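Notebook, cell 2, pens-into-holder task
November 21, 2024

Continuing the hand-guided demonstrations for the Satum set. Leszek Pawlak wrote the task sheet in August and it has not been changed except for the reset rule (see below). Task text as given to the annotators: "put the pens in the holder". Pen, marker and pencil all count as pens for the purposes of the label.

State at start of session: 1,877 episodes accepted across all operators. Target for the Tirnska delivery is 2,148. I do not expect to close that gap today and have not tried to.

Arm check before recording

Zeroed the gripper from the pendant, opened and closed it ten times, no fault. Recorded opening agrees with commanded opening at both ends of travel. Mid-travel there is a small lag on closing that was also in last week's logs. Left alone.

Checked the wrist view with the arm away from the task pose. Both green tips are in view with the black pads facing each other, and the linkage screws can be seen on both sides. That is enough to judge finger position by eye when going through the episodes. Loose cable on the floor shows up as well when the wrist is turned this way. It makes no difference to the task, but any episode that starts from such a pose should be trimmed to the point where the arm is over the table, otherwise the first seconds teach nothing useful.
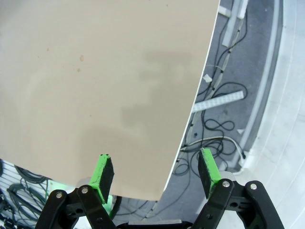
Hand guiding

Gravity compensation on, payload set for the gripper only. Guiding with one hand on the link above the wrist. Gripper open and close on the foot switch.

Notes from this block:
Pushing near the wrist gives smoother paths than pushing from the forearm, but the hand then gets into the wrist view. Moved the grip point up the link and accepted slightly rougher motion.
Pauses before closing are too long. Mine especially. The policy trained on the earlier batch copied them and sat over the object doing nothing. Aim to close as soon as the fingers are level with the barrel.
Approach from above, fingers across the barrel, never along it. A pencil taken along its length turns in the grip and meets the rim of the holder at a poor angle.
One protective stop, caused by me pushing down into the table. Episode deleted, arm re-enabled, no offset afterwards.

Remote control

Switched to the Valentini hand controller for comparison. Scaling at the default, then reduced for the final descent. With the reduced scale the descent is much easier to hold straight, though the reach across the table needs the clutch more often. Each clutch leaves a flat spot in the joint velocities. These can be cut out afterwards by the existing script with the threshold at 100 ms. Anything longer gets looked at manually.

Depth is the weak point. From the operator position it is hard to tell how far the fingers are above the table, and I tended to stop high and then creep. The side view helps more than the wrist view for this. Next time put the side view on the larger monitor.

Layout for the block: holder upright near the middle and empty, white and silver pen and the red-capped marker on the left of it, yellow pencil on the right. Pencil first as the arm comes in from that side, then marker, then pen.

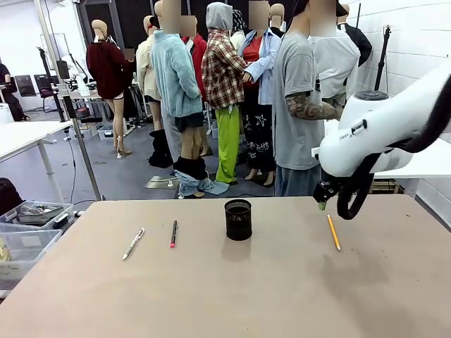
Reset rule

Old rule was to put everything back where it had been. Operators did this too well and the start positions hardly vary. New rule:
1. Lift the items out of the holder, do not tip it.
2. Put each one down at a fresh angle, tip direction free.
3. Keep a clear finger width on both sides of each item.
4. Holder may shift but stays upright and within reach from the home pose.
5. Step clear of the table before pressing record.

Storage and open points

Episodes copied to the Tikusville server under the usual folder, session log 890. Checksums match. Hand-guided and remote episodes are tagged separately, please keep it that way when merging. The mixed batch from August still has no tags and should stay out of the training split until Leszek has been through it.

To do:
Ask whether a dropped item followed by a second grasp counts as a success. The sheet does not say. I have been keeping them and marking them "retry".
Look at the closing lag with the gripper off the arm.
Repeat the remote block with the pen placed close to the holder, so that the fingers have to work next to the mesh.
Tighten the foot switch connector.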